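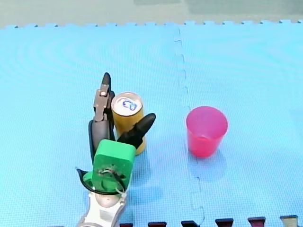

Courses > Stores and Materials > Unit 4 > Handout

Search this site Go

Unit 4: Mats, Open Shelving and Small Cans

Stores and Materials, Pevine campus
Revised Saturday, August 20, 2022

4.1 Scope

This handout covers the low storage bay: a matted floor area, an open shelving unit beside it, and sealed cans as the stored item. Closed cabinets and pallet storage are in Unit 5. Read section 4.3 before the practical session. The worksheet assumes it.

4.2 Interlocking foam mats

A puzzle mat is a set of foam tiles with toothed edges. The teeth of one tile fit the gaps of the next and hold the joint in the plane of the floor. They do very little against lifting. A joint that has been pulled up at one point will usually open along part of its length as soon as something is dragged over it.

Terms used in the notes:
- seam: the line where two tiles meet
- free edge: an outer edge with no tile joined to it
- face: the textured upper surface

Lay tiles from one corner and close each seam before starting the next. Press the teeth down from above, working along the seam in one direction. Hammering is unnecessary and marks the face. The reference tile for this unit, Eltard type B, is 14 mm thick.

Foam compresses under a standing load and recovers slowly. A can stood on end puts its weight on a narrow rim, so it leaves a ring. The same can on its side bears along a line and can roll. For the exercise, cans are stood on end in the middle of a tile, at least one can diameter from the nearest seam. A rim that sits across a seam rests on two surfaces that may differ slightly in height, and a tall can will lean.

Free edges are left with the teeth showing unless border strips are supplied. Check that no tooth is folded under.

4.3 Open shelving

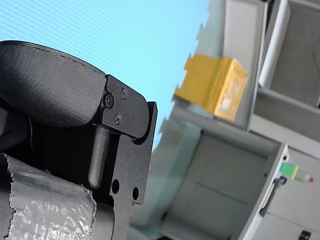 Fig. 4.1. Light gray and white shelving unit: flat panels, open compartments.

In a unit of this kind, the horizontal panels carry the load and the vertical panels divide the space and limit sag. The compartment is the opening between them. Three measurements are recorded for every compartment: clear width, clear height and usable depth. Clear height is taken from the upper face of the lower panel to the lower face of the panel above, at the front. Do not measure to the outside of the unit.

Usable depth is less than panel depth. Allow room at the front so that no can overhangs, and room at the back if there is no back panel.

Worked example. A compartment has a clear width of 370 mm. The cans are 66 mm in diameter and need 4 mm between neighbors and at each side. For n cans the width required is 66n + 4(n + 1), or 70n + 4. With n = 5 this gives 354 mm and the row fits. With n = 6 it gives 424 mm and it does not. The 16 mm left over is spread between the cans, or left at one side if the row is to be pulled forward from the other.

Level the unit on the hard floor, outside the matted area. A unit standing partly on foam will settle toward the foam side - this is the most common fault in submitted layouts and it costs marks. 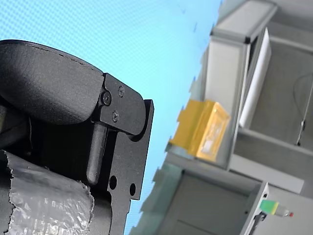 4.4 Handling cans

Cans are handled upright where possible. When a can has to be turned on its side, for reading a wrap or checking an end, support it along the body. Keep pressure off the end panel and the rim.

The wall of a metal can resists load along its axis well and load from the side poorly. A grip spread over a wide area is preferred to one at two points. Dents in the body are noted on the sheet. A dent on the rim or seam removes the can from the exercise. 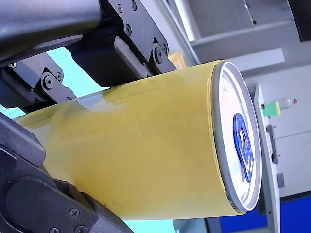
Film sleeves need separate treatment. A sleeve is held by its own tension and by friction with the wall, and a loose one can turn while the can inside stays still. Vertical and lengthwise creases are recorded under "sleeve", not under "body". Where a sleeve stops short of the rim, the narrow gap is measured at both ends and the larger value is entered. Color is judged against a plain background, as a translucent film takes on some of whatever lies behind it.

Before the practical, complete columns A to D of the worksheet and bring the Wiegand tables.

Related items
Unit 3: Bin Labels and Location Codes
Unit 5: Closed Cabinets and Pallets
Worksheet 4 (Compartment Measurements)
Clokalix layout tool: short guide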